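Folding on the bed, again

Quick one, it's almost dinner and the pile is still there. Saturday laundry. I've moved the whole folding operation onto the bed because the kitchen table is too small and always has crumbs on it. The bed is just better. Big, flat (flat-ish), and it's the right height if I kneel.

Teal sheet is on this week, the one with the clouds and the big gray flower. Got it from Skomby, 40 bucks for the set, and it has held up better than the plain ones. Also white things show up nicely on it, so I start with the whites. Lint, threads, that mystery spot by the collar -- you see all of it.

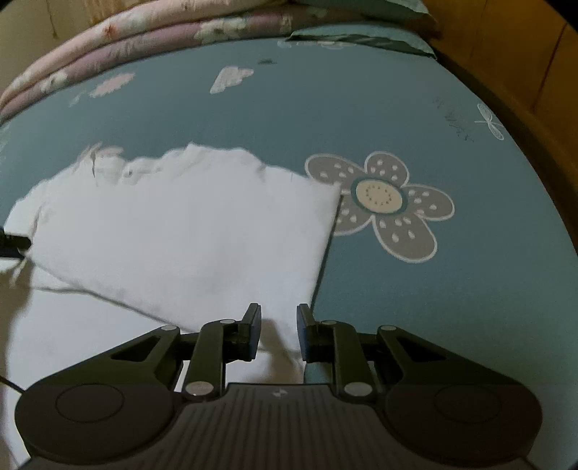
I used to do the sleeves first. Don't. Smooth out the middle, then deal with the edges, then fold. If you fold over a wrinkle it's there for good, or at least untill the next wash. And pull the hem straight before anything else, the rest kind of follows.

Still can't get a stack to stay up in the Harkov drawers though. Too shallow. Tried rolling, tried standing them up on edge like the videos, everything falls over by Tuesday anyway. May go back to a plain shelf. The Prernov one is 300 and I'm not paying 300 for a shelf.

Anyway whites first, then towels, then socks whenever. Socks can wait. Socks always wait.
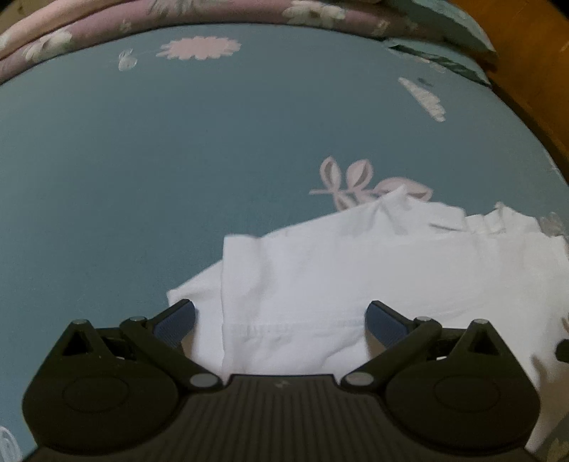 A reader wrote in after the last laundry post to say I should fold everything in thirds the long way and forget about the sleeves, they end up inside regardless. She also puts a strip of cardboard at the front of each drawer so the stack has something to lean on. Going to try teh cardboard tonight. Have a box in the hall from the last delivery, needs cutting up anyway.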